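Fladdale 4 is out, and the tracking is so much better

I've been nagging the Purkance team about this release since spring, so I'm pretty happy to say Fladdale 4 went up in June and I've had a couple of weeks to play with it. For anyone new here, Fladdale is the tool a bunch of us use to turn hand-held gripper recordings into clean motion paths a robot arm can learn from.

The big change is in how it works out where the gripper is. The old version leaned on visual features alone, and plain white walls drove it nuts (ask me how I know!). Tyra Lindholm rewrote that part so it blends the motion sensor data with the video and flags any stretch it doesn't trust. I ran it on my backlog of 493 clips. The old version threw out 30 of them, and the new one only gave up on 17 – and it told me why for each one, which I love.

Brijesh Grewal also added a timeline view where you can scrub through a clip and trim the dead time at both ends. It's a small thing but it saves me a ton of clicking. The tag reader got some attention too, and it copes with tilted tags a lot better than it used to. 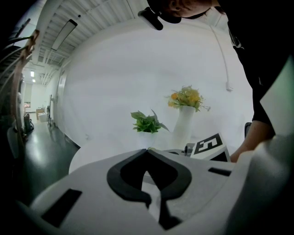

Gripper view across a round table with flowers and a potted plant, with a tilted tag block near the gripper's upper edge.

A few gripes, of course. Export is still slow, and the settings page has gotten kind of crowded. Orest Polishchuk told me a faster exporter is already in testing, though he wouldn't give me a date. Old project files open fine, but make a copy first – saving in the new version changes the format and you can't go back.

The download is on the Purkance site now, and Stefaniia Yurchenko is collecting bug reports on the forum.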